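Kos 주방 세트 설치 안내서
3장. 조리대 배치와 첫 사용 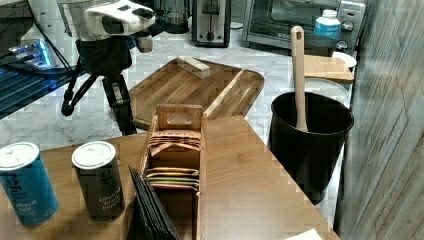
2장까지 마치셨다면 상판은 수평이 맞고, 포장재는 현관에 산처럼 쌓여 있을 것입니다. 포장재는 잠시 잊으셔도 됩니다. 이 장에서는 가전과 작은 물건들을 조리대 위에 올립니다. 대부분의 사용자가 설명서를 덮고 감으로 진행하는 구간이며, 고객 문의의 상당수도 여기에서 나옵니다.

3.1 시작하기 전에

준비물은 마른행주, 줄자, 그리고 이 일을 오늘 안에 끝내겠다는 마음입니다. 마지막 항목은 상자에 들어 있지 않습니다.

1. 대리석 상판을 중성세제를 묻힌 행주로 닦고 마른행주로 한 번 더 닦습니다.
2. 앞쪽 나무 식탁은 물기를 꼭 짠 행주로 나뭇결을 따라 닦습니다. 결이 비스듬하면 비스듬히 닦으면 됩니다.
3. 벽면 콘센트 위치를 확인합니다. 가전을 다 놓은 다음에 확인하는 방법도 있지만, 그 경우 1번부터 다시 읽게 됩니다.

주의: 대리석에는 식초, 레몬즙, 산성 세제를 쓰지 마십시오. 인터넷에서 본 천연 세정법도 마찬가지입니다. 레몬은 천연이고, 레몬이 남긴 얼룩도 천연입니다.

3.2 뒷줄: 커피메이커, 토스터, 오븐 토스터

무거운 가전은 벽 쪽에 한 줄로 세웁니다. 권장 순서는 왼쪽부터 커피메이커, 2구 토스터, 오븐 토스터입니다. 반대로 놓아도 작동에는 지장이 없으나, 이후의 설명을 전부 좌우를 바꾸어 읽으셔야 합니다.

1. 커피메이커를 가장 먼저 놓습니다. 물을 붓는 뚜껑이 끝까지 열리는지 확인하십시오. 상부장이 있는 주방에서는 뚜껑이 반쯤 열리다가 멈추곤 하는데, 이때 필요한 것은 힘이 아니라 줄자입니다.
2. 유리 서버를 꺼냈다가 다시 끼워 봅니다. 옆 가전에 손등이 닿으면 간격을 더 벌립니다.
3. 토스터를 그 오른쪽에 놓습니다. 레버가 있는 면이 사용자를 향하게 합니다. 벽을 향해 놓으면 깔끔해 보이기는 합니다. 아침마다 벽과 토스터 사이로 손을 넣을 각오가 되어 있다면 말리지 않겠습니다.
4. 오븐 토스터를 줄의 오른쪽에 놓습니다. 문을 끝까지 열어 보고, 조절 손잡이 두 개가 모두 걸림 없이 돌아가는지 확인합니다.
5. 가전 뒷면과 벽 사이의 여유 공간은 각 제품 설명서를 따릅니다. 그 설명서는 현관의 포장재 더미 어딘가에 있습니다.

주의: 토스터와 오븐 토스터 위에는 아무것도 올리지 마십시오. 평평하게 생긴 윗면은 선반이 되고 싶어 하는 것처럼 보이지만, 사용 중에는 뜨겁습니다. 키친타월, 빵 봉지, 이 설명서가 모두 해당됩니다.

참고: 커피메이커와 오븐 토스터를 멀티탭 하나에 함께 꽂지 마십시오. 차단기가 내려가면 커피도 빵도 없이 어두운 부엌에 서 있게 됩니다.

3.3 세제와 병 종류

오븐 토스터 앞은 병을 놓기에 딱 좋아 보이는 자리입니다. 흰 플라스틱 병 하나쯤은 거의 모든 집에서 저절로 이곳에 와 있습니다. 오븐 토스터를 쓰지 않을 때는 잠시 두어도 괜찮습니다.

1. 오븐 토스터를 켜기 전에 문 앞의 병을 모두 치웁니다.
2. 문을 엽니다. 병이 넘어졌다면 1번을 건너뛰신 것입니다.
3. 라벨이 앞을 향하도록 보관합니다. 흰 병은 서로 닮았고, 기름과 세제는 맛이 다릅니다.

3.4 가운데: 나무 쟁반

조리대 한가운데에는 Ekov 나무 쟁반을 놓습니다. 테두리가 올라와 있고 한쪽에 칸이 나뉘어 있는 직사각형 쟁반입니다. 칸은 오른쪽에 오도록 놓는 것을 기준으로 설명합니다. 왼손잡이는 돌려 놓으십시오. 쟁반은 항의하지 않습니다.

1. 쟁반을 상판에 내려놓고 네 모서리를 차례로 눌러 봅니다. 흔들리면 밑에 무엇이 깔렸는지 확인합니다.
2. 넓은 칸에는 접시나 컵처럼 자주 옮기는 것을 담습니다.
3. 나뉜 칸에는 숟가락, 티백 등 작은 것을 담습니다. 영수증과 건전지는 담지 않아도 어느새 들어 있습니다.
4. 담은 뒤에는 반드시 양손으로 한 번 들어 봅니다. 들 수 없는 쟁반은 가구입니다.

참고: 작은 나무토막이 쟁반 위를 돌아다닌다면 먼저 용도를 정해 주십시오. 뜨겁지 않은 그릇 밑에 받치거나 레시피 종이를 눌러 두는 데 쓸 수 있습니다. 용도를 정하지 못한 채 4주가 지나면 서랍으로 보내는 것을 권합니다. 서랍에서도 용도는 생기지 않지만 눈에는 덜 띕니다.

주의: 쟁반을 물에 담가 두지 마십시오. 식기세척기에도 넣지 마십시오. '한 번쯤은 괜찮겠지'에 해당하는 횟수도 포함됩니다.

3.5 오른쪽: 도마와 그릇

1. 작은 도마는 뒤쪽에 기대어 세웁니다. 완전히 마른 상태여야 하며, 아래쪽이 미끄러지지 않는지 살짝 밀어서 확인합니다.
2. 볼은 벽 쪽에 둡니다. 도마 뒤에 두어도 되지만, 꺼낼 때는 도마를 먼저 옮기십시오. 순서를 바꾸면 도마가 스스로 옮겨 갑니다.
3. 둥근 접시는 그 앞에 둡니다. 한 번에 3장을 넘기지 않는 것이 좋습니다.
4. 원통형 용기는 손이 쉽게 닿는 앞쪽에 둡니다. 접시를 꺼낼 때 팔꿈치가 지나가는 길은 피하십시오.

참고: Kemari 도마에는 식용 미네랄 오일을 얇게 바르고 하룻밤 둡니다. 두껍게 바른다고 두 배로 오래가지는 않습니다. 두 배로 미끄러울 뿐입니다.

3.6 나무 식탁과의 간격

조리대 앞에 나무 식탁을 둘 경우, 사람이 서서 일할 자리가 필요하면 55cm 이상 띄웁니다. 붙여서 쓰는 배치도 가능합니다. 이때는 두 면을 하나의 작업대로 착각하기 쉬우므로 다음을 지키십시오.

1. 뜨거운 냄비는 대리석 쪽에서도 받침을 깔고 내려놓습니다.
2. 칼질은 도마에서만 합니다. 식탁의 나뭇결이 이미 충분히 아름답습니다.
3. 젖은 컵을 나무 위에 오래 두지 않습니다.

3.7 점검

문제: 토스터 레버가 내려가지 않고 도로 올라옵니다.
조치: 플러그를 확인하십시오. 많은 모델은 전원이 없으면 레버가 고정되지 않습니다.

문제: 오븐 토스터 문이 끝까지 열리지 않습니다.
조치: 3.3의 병을 다시 찾아보십시오.

문제: 조리대에 요리할 자리가 없습니다.
조치: 3.4의 쟁반을 양손으로 들어 식탁으로 옮기십시오. 쟁반이 들리지 않으면 3.4의 4번을 참조합니다.

문제: 배치를 마쳤는데 부품이 하나 남았습니다.
조치: 이 장에는 조립할 부품이 없습니다. 2장으로 돌아가십시오.

교체용 미끄럼 방지 패드와 쟁반용 오일은 Brerkham 고객지원 창구에서 주문할 수 있습니다. 주문할 때는 상판 뒷면의 제품 번호가 필요하며, 이를 확인하려면 뒷줄의 가전을 잠시 치워야 합니다. 제품 번호는 보증서에도 적혀 있고, 보증서는 포장재와 함께 현관에 있습니다.

다음 장: 4장. 서랍 칸막이 끼우기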